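4th March – gripper arm budget, second pass

Picking this up again after lunch, with a fresh pot of coffee beside me and the spreadsheet open, because I promised everyone a number we could defend and the one I gave last October was really a guess with a dollar sign in front of it. The cafe-supplies work is what's driving the wish list, so I'll start there.

What we need first is fingers. The black ones we run now are fine for cups and lids, but I'd like more sets on the shelf before we plan anything longer. Staria quotes $46 a finger, and if we order as a batch they'll hold that price through the summer. I have us down for 2 full spare sets per arm, and I'd rather cut something else than cut those. Shiny black lids and floppy paper bags ask different things of a fingertip, and I'd love for us to be able to swap without a long discussion first!

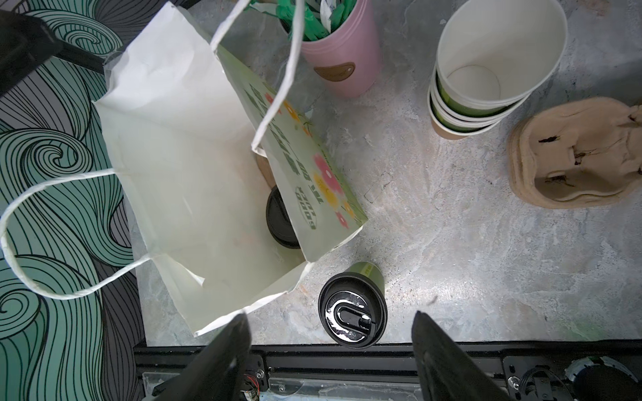 The Cakow people also offer a softer pad that sticks onto the existing finger. It's cheaper, and I'm tempted, but I want to hear how it does on thin plastic before it goes on the sheet. I've left a blank row for it so I don't forget (I forgot the last one).

Wrist cameras next. I have a quote from Lakatos for $593 each, cable included, mounting bracket not included, and you have to read down to the small type to find that out. The bracket is another $66. I've put the two on one line so that whoever reads this later doesn't get the same little surprise I did. Glare is my main worry with any of them – a glossy lid or a bright patch of floor can eat a good part of the view – so I've asked whether we can have one on loan before we commit. They were very nice about it and said they'd write back.

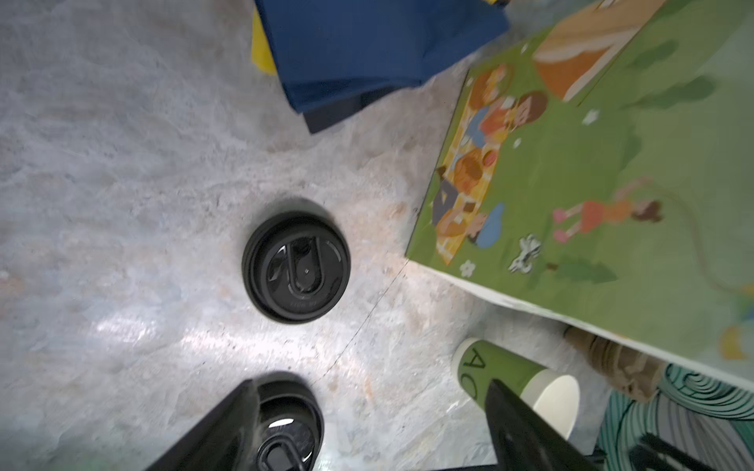

I should say something about lids while I'm on the subject, as they take up more of my planning than anything their size has a right to. They're flat and dark, and a finger has to get to the rim at a decent angle. If we buy only one improvement this spring I'd want it to be whatever helps us with thin things lying flat, and I think that means the narrower fingertip from Staria.

Fragile and oddly shaped pieces are the other half of the list. A force sensor would be the proper answer. Tevholm makes one that fits our wrist, but they haven't sent a price yet, so it stays off the total and goes under "ask again."
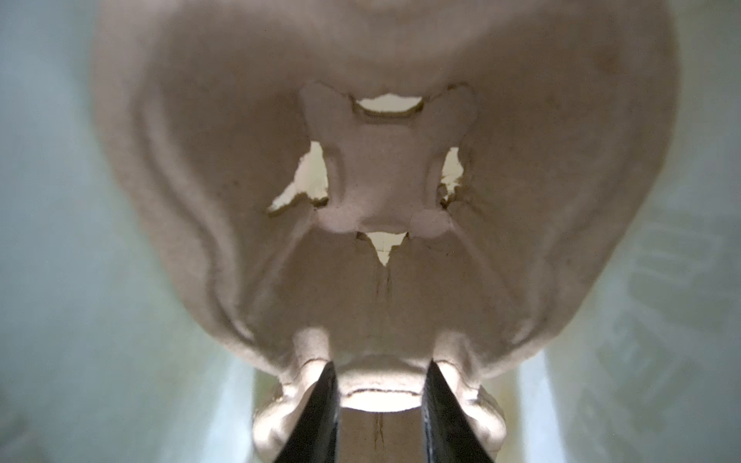 Still to do before the order goes in

Write to Tevholm again, and ask about lead time as well as price.

Get the shipping cost from Staria in writing.

Check that the Lakatos bracket leaves room for the finger wiring. I'd hate to pay for it and then find we need a second one.

Add a line for consumables. Cups, lids, bags and carrier trays all come out of somebody's pocket at the moment, mostly mine, and that's fine for a while but it ought to be on the sheet.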